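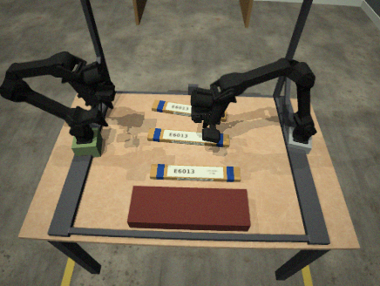 Slide 1. Two robot arms at a wooden table, with three long packages and a dark red box. Computer rendering.

Caring for painted walls after the opening
Speaker notes - Candela Moya, Rinthorpe Public Art Service

Slide 1: Opening

Good afternoon, and thank you to our hosts at Curkwood for the invitation. My subject is the care of outdoor murals once the scaffolding has gone. I shall speak mainly about three walls in our charge: the eel mural in the Curkwood underpass, the swifts on the Visau Street gable, and the older painted frieze at the Urquijo works.

[Wait for latecomers. Mention that questions will be taken at the end and that the handout is by the door.]

Slide 2: What the service does

The Rinthorpe Public Art Service looks after outdoor works on public buildings and on private walls where the owner has signed a care agreement. We do not commission every work ourselves. Several came to us from housing providers or from schools, and in those cases the paperwork was often thin. The first task with an inherited mural is to find out what it is painted with, who painted it and who owns the wall.

Ownership of the wall and ownership of the design are separate matters. An artist will normally keep the copyright in the design even where the building has been sold twice over. We therefore ask for written permission before the image is used on a leaflet, and we ask again before any part of it is repainted.

Slide 3: The Curkwood underpass

The eel mural runs the full length of the north wall. It was painted in silicate paint straight on to the concrete, following a wash and a light keying of the surface. Silicate paint bonds with a mineral surface and lets moisture pass through it. That mattered at Curkwood, where water comes through the wall at the construction joints every winter.

The design shows eels at each stage of life, from the glass eel at the river end to the silver eel at the station end. The artist asked that the joints be left visible and worked the reed stems around them. When the joints weep, a white bloom of salts appears along the stems. We brush this off dry in spring. We do not wash it, as washing carries the salts back into the wall.

[If asked about the tiles on the south wall: these belong to the highways department and are outside the agreement.]

Slide 4: The Visau Street gable

The swifts are a different case. The wall is rendered brick and faces south-west, so it takes both the sun and most of the rain. The paint is a masonry acrylic. The blues have held well. The red used for the lettering at the foot of the wall has faded to a dull pink, and we should have queried that pigment at the design stage.

Nest boxes were built into the upper part of the gable as part of the commission. The birds come back in May and leave in August. No access equipment may be placed against the gable in that period, and no cleaning is done above the first-floor line. The contractor's programme must be written around this from the beginning. We had one year in which the tender was issued late, the only free dates fell in June, and the work was put back to the following year. The render crack that should have been filled that summer let in frost, and a patch near the chimney came away.

The lesson for us was an administrative one. The tender for Visau Street now goes out in January.

Slide 5: The Urquijo frieze

The frieze at Urquijo is the oldest of the three and has the poorest records. It shows marsh plants in flower, painted on boards fixed above the loading doors. Oil-based paint was used, with a varnish over it that has yellowed. Two boards were replaced at some point by a signwriter who matched the yellowed colour and not the original one. If we were to remove the varnish now, those two boards would stand out from the rest.

Our decision was to leave the varnish in place and to record the matter in full. I know that colleagues from other services have taken the opposite view with similar works, and I would be glad to hear from them this afternoon.

The fixings were a more pressing concern. Steel screws had rusted and split the lower edges of the boards. These have been changed for stainless steel, with a slotted hole at one end so that the timber can move.

Slide 6: Coatings against graffiti

There are two families of coating in general use. A sacrificial coating is a wax or similar layer which comes off with the graffiti and must then be put back. A permanent coating stays in place and is cleaned with a solvent. Permanent coatings are attractive on paper, but many of them seal the wall. We would not put one on the Curkwood underpass for the reason already given.

At Visau Street a sacrificial coating runs to head height only. Above that the wall is bare paint. The coated part has a slight sheen which can be seen in low sun, and the artist was told of this beforehand and accepted it.

Please test any coating on a spare panel painted at the same time as the mural. We now ask every artist to supply such a panel. It should be stored outdoors, facing the same way as the wall, so that it ages with it.

[Pass the sample panel round. Ask for it to be handled by the edges.]

Slide 7: Money

The care budget for the three walls is £4000 a year. Of this, £3000 goes on access equipment and the contractor's time at height. A further £200 pays for paint and brushes, and what is left covers inspection and the small repairs that cannot wait.

Members of the audience who are drawing up a new commission will see how little of that sum is spent on paint. A mural that can be reached from the pavement is cheap to look after. One that begins at second-floor level is not, and its design ought to be discussed with that in mind. Where a commission is funded by a grant, we recommend that the first five years of care be written into the bid. Funders have generally been willing to consider this when it is set out plainly.

Slide 8: Inspection

Each wall is inspected in spring and again in autumn. The inspector stands at fixed points marked on the plan and takes the same set of photographs. A form is filled in on site, not afterwards at a desk. It asks for the following:

Loose or flaking paint, with its place on the plan
Cracks, and whether they have grown since the last visit
Salts, damp and plant growth
Damage by people or vehicles
Condition of gutters and downpipes above the wall

The last item finds more trouble than the others put together. A blocked gutter will ruin a painted wall in a single winter, and the gutter is very often in somebody else's care. Our agreements now name the person who is to be telephoned.

Slide 9: When a mural should go

I should like to close with a matter that services tend to avoid. Not every mural was meant to last, and some artists would sooner see a work painted out than patched by another hand. We ask for the artist's wishes in writing at the time of the commission, with a note of how long the work is expected to remain. Where a wall must be lost to building work, the artist is given notice and the mural is recorded before the hoardings go up.

In the case of murals of local wildlife there is a further point. People grow attached to the creature as well as to the painting. When part of the Visau Street gable was hidden by sheeting for render repairs, the service had many calls asking whether the nest boxes had been taken away. A notice on the sheeting, saying what was being done and when the wall would be seen again, would have spared a good deal of worry. We now print that notice along with the contractor's own signs.

Slide 10: Handout and contact

The handout contains the inspection form, a blank care agreement and the list of questions we put to artists. All three may be copied and altered freely. Requests for the large-print version should be made to the Rinthorpe office.

[Questions. Room must be cleared by 4 pm. Collect the sample panel before leaving.]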